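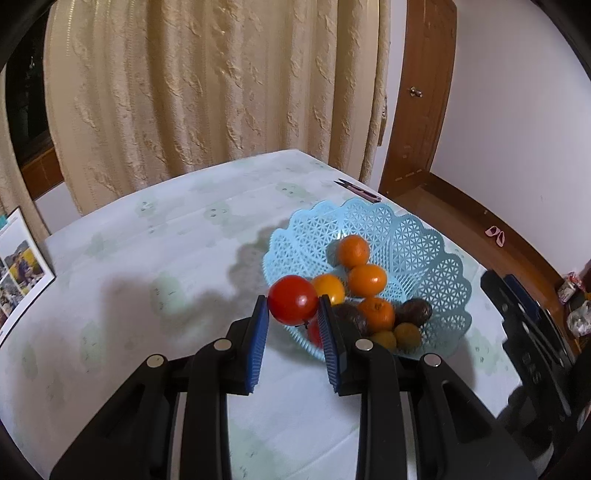 A tomato and the blue fruit basket.

I stopped keeping tomatoes in the fridge in April. My mother never did it and I never asked her why. I started when I moved to Puvville, where the kitchen was small and the fridge was the only place with a free shelf.

Then Kayode Tamuno gave me a bag from his greenhouse and told me to leave them out. I ate the last one on Sunday, sliced, with salt and a little oil. It tasted a lot better than what I had been buying – sweeter, and not mealy at all.

Some of that is down to the variety. He grows 30 plants and picks them late. But I tried the same thing with plain store tomatoes from Grollby and those were better too. I keep them stem side down now, out of the sun, and check them every morning for soft spots. A soft one goes into soup that day.

Cut tomatoes still go in the fridge, in a box with a lid. Basil stays out, in a glass of water. I am still not sure what to do about cucumbers.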